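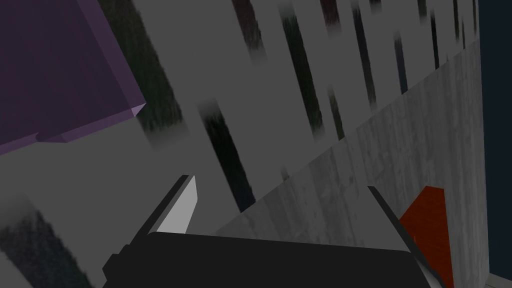

Vol. 42, p. 578

Figure 3. View from the simulated gripper camera during collection in the Plidon environment. The fingers are open; a purple block and an orange-red object lie within view.

3.2 Collection of demonstrations in simulation

Demonstrations were gathered entirely in Plidon, a rendered tabletop environment developed for the Tastwood project. Operators controlled the arm remotely from a desktop workstation and received two image streams, one from a fixed viewpoint and one from a camera attached to the gripper. Only the second stream is considered in this section. The policy described in Section 4 was trained on it alone, and its behaviour near contact depends heavily on what that camera records.

Each episode began with the arm in a randomized pose and ended when the operator signalled completion or the time limit was reached. A total of 985 episodes were recorded. Of these, 237 were set aside before training, the majority on account of dropped control messages between the workstation and the simulator. The remainder were retained whether or not the task had been completed, and outcome labels were stored separately so that the effect of unsuccessful attempts could be examined (Section 5.3).

Surface appearance was varied between episodes. Wall and work surface textures were drawn from the Minami set, which was deliberately stored at low resolution, while objects were given plain colours without printed detail. The contrast is evident in Figure 3, where dark, soft-edged streaks run across the grey wall behind the fingers and the lighter surface to the right carries a fine speckle. The purple block, by comparison, has flat faces and a pale bevelled rim. Early trials with uniformly plain backgrounds produced policies that treated any change in shading as an object boundary, and the textured backgrounds were adopted in response.

Close viewpoints present a second difficulty. An object near the camera may fill a large part of the image while showing only one or two of its faces, as the purple block does in Figure 3, and the fingers themselves may overlap a neighbouring object. The right finger in the same figure crosses part of the orange-red object. No attempt was made to filter out such images. Gerano, the annotation tool used throughout the project, assigns each visible region an identity taken directly from the simulator state, and a partly hidden object therefore keeps its label for as long as any portion of it remains in view.

Gripper opening, joint positions and operator commands were logged alongside every image and aligned by simulator time. Images in which the commanded and measured openings disagreed beyond a fixed tolerance were flagged — chiefly at the moment of closing — but were not removed. The flags are distributed with the data and were ignored in all of the experiments reported in Section 5.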